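Section 2: First grabs with the Momon gripper

By now you've got both arms clamped down and the Stusar controller talking to your laptop. If the status light is still blinking, go back to Section 1 and redo the pairing, since none of this works until it's solid. I'm using the stone-topped bench at our shared workshop, but any flat surface will do.

1. Lay a plastic bottle on its side in front of the arm and put your bin within reach. I like a light one for this, because a full bottle rolls and you'll be chasing it all evening (ask me how I know!).

2. Open the fingers all the way. Type 700 in the Width box and hit Enter. In the wrist view you want one yellow finger in each bottom corner and plenty of bench between them.

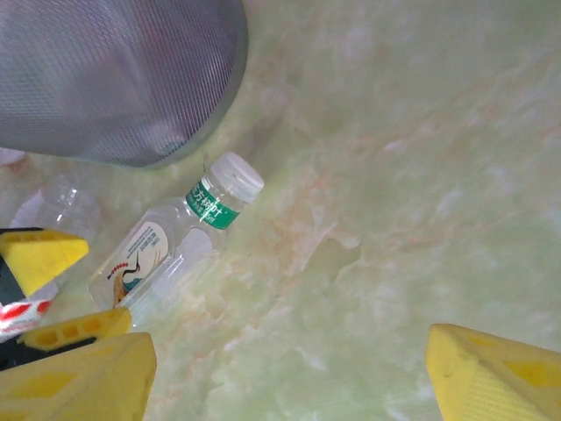
3. Park the second arm before you move the first. The software does NOT check whether the two hands are about to bump, so that job is yours.

CAUTION: Keep your own fingers out from between the pads whenever the controller is live. They close faster than you'd think.

4. Set Grip Force to 200. The Sovlow preset comes up with 71, and on my build that let smooth plastic slide right through.

5. Stand a bottle up, bring the hand in low and level, and close in small steps. Go for the lower part of the body and stop as soon as both pads touch. Thin plastic creases easily, so go gently here!
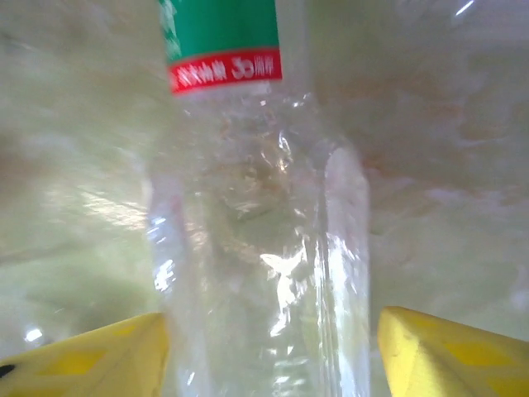

Fig. 2-2. Wrist view at the bottle, fingers on either side of the lower body.

Note: If one pad touches first, back off and shift the hand sideways a hair. Don't let the gripper drag the bottle into line.

6. Open up, back away, and try it again from a different angle. I do a bunch of these before I save the pose.

7. Now look for cables. Swing the wrist slowly over the whole work area and watch the view for anything that could snag. Leave slack for the full swing, but keep the loops away from the fingers.

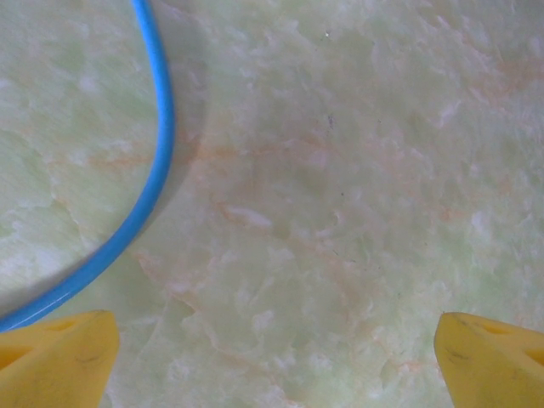
Chiang

My own rule on cables is to do the sweep every time I power up, even if I only stepped out for coffee. Things get moved in a shared shop! If a loop is near a finger, stop the arm, move the cable by hand, and run step 7 over again.

8. Save the pose as "bench_home" and shut down from the menu, then flip the power switch. Section 3 covers dropping things in the bin.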